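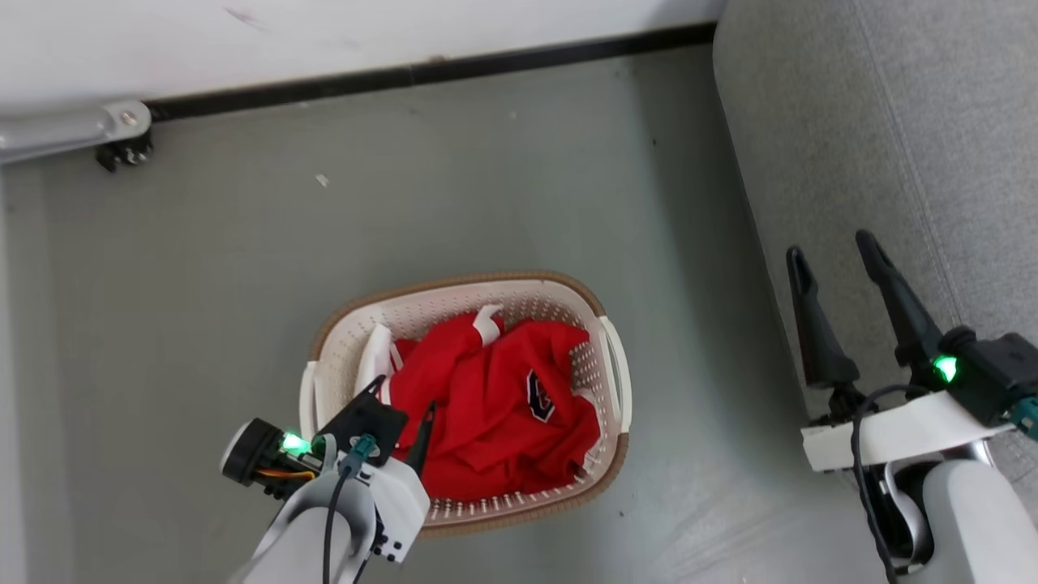

*Red on top, whites down the side. The oval basket, on the floor by the gray sofa.*

Ask people where the laundry lives in their house and they point at a closet, or a door off the kitchen. Then look at where it really is. Living room floor. Next to the sofa. Has been there since breakfast.

I have been thinking about baskets since March, when mine split down one side on the stairs and I had to go buy another. Twenty minutes in the aisle at Dobre, the big housewares place off the ring road. Tall hampers with lids, canvas bags on folding legs, a wicker thing priced like a chair. And on the bottom shelf the plain plastic oval with holes in it, which my mother had, and her sister had, and which I carried home on the bus with a bag of onions inside.

"People come in for the wicker," says Catinca Neagu. "They come back for the plastic."

Neagu ran the wash room at Pudum for years. Pudum is a guest house up the valley, the oldest part of it from 1807, and the laundry is down eleven steps in what used to be the apple cellar. She has opinions. A basket wants a rim you can get your fingers under. Handles at the ends, so it sits on the hip the long way. Holes, plenty of them, so a towel that goes in a bit damp doesn't sour by evening. No lid, ever.

"A lid is how you forget a sock for a month."

She is retired now, more or less, and lives in Hendine in an apartment with no laundry room at all. The machine is in the bathroom and the folding gets done on the sofa. Most of the people I talked to fold on the sofa. One does it on the ironing board, standing up, with the radio on, and was a little smug about it.

The red problem came up with everybody. One red shirt, one load of whites, pink pillowcases for the next six years. Neagu's rule is that red gets its own basket until it has been washed three times. Then it can mix with the darks. Jerseys she treats as a separate animal: inside out, cool water, zipper things kept away, and never the dryer if there is anything printed on the front. The print cracks. She had a whole soccer team through Pudum one summer, every shirt the same red, and hung them on the line behind the kitchen where you could see them from the road.

I asked what she does about the pile. The clean one, the one that sits in the basket because the basket is right there and the drawers are all the way down the hall. She laughed at me. Then she said she puts hers in the walkway, where she'll trip on it. Works for her. I tried it for a week and learned to step over.

Prices, for those who want them. The oval at Dobre is the cheapest one they stock. Jernon makes a nicer one with soft grips and a flat side for leaning on a door frame, worth it if you have stairs. Skip the collapsible ones, the rubber part goes slack and then you have a tray.

Wash the basket too, by the way. Hardly anyone does. Warm water, dish soap, an old toothbrush for teh holes, upside down in the tub to dry. Neagu did the Pudum ones at the end of every month, all stacked up out in the yard, and the guests used to ask if they were for sale.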